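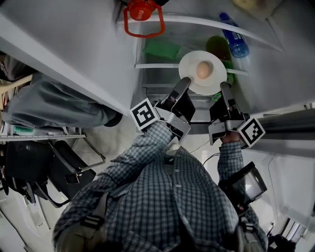 I'm going to start with the parking, and I'm sorry, but anybody who has ever been to the Astlow Street Food Night knows why. Eighteen dollars! In a hayfield! The kid with the flashlight waved me between two pickups so close together that I climbed out the passenger side, and then it was a good long walk through stubble in sandals (my own fault, I know, I know).

**The food**

Once you're in, though, things pick up fast. I went straight for the Kuster tent, where the line was long and the pierogi were worth every minute of it -- fried hard on one side, soft on the other, with onions cooked down until they were almost jam. Five to an order for $8. I had two orders and I'd have had a third if my sister hadn't been standing right there.

The corn dogs were fine. The lemonade was mostly ice. Somebody was selling a deep-fried pickle wrapped in cheese and I'm still thinking about it, not always fondly.

**The music**

Ludmila Říha played the small stage with her accordion and a drummer who looked like he had school in the morning, and they were so much fun! Old polkas, one very fast Hank Williams number, and a slow waltz that got a bunch of grandparents up and dancing on the plywood. She'd played here back in May too, at the spring warm-up, but it rained and I stayed home like a coward.

Then came Sulier on the main stage, and I wanted to like them more than I did. The singer has a terrific voice, what you could hear of it under all that bass. By the fourth song I'd wandered off to look at the goats. (The goats were great. One of them ate part of my wristband.)

**Would I go back?**

Yep, with boots on, and on a weeknight again. The sign at the gate said 2,747 people came through the night before, and I wouldn't want to be stuck behind all of them at the pierogi tent. If you go, get there before Ludmila starts, grab a hay bale near the left side of the small stage, and bring cash -- the card reader at the lemonade stand was down the whole time I was there.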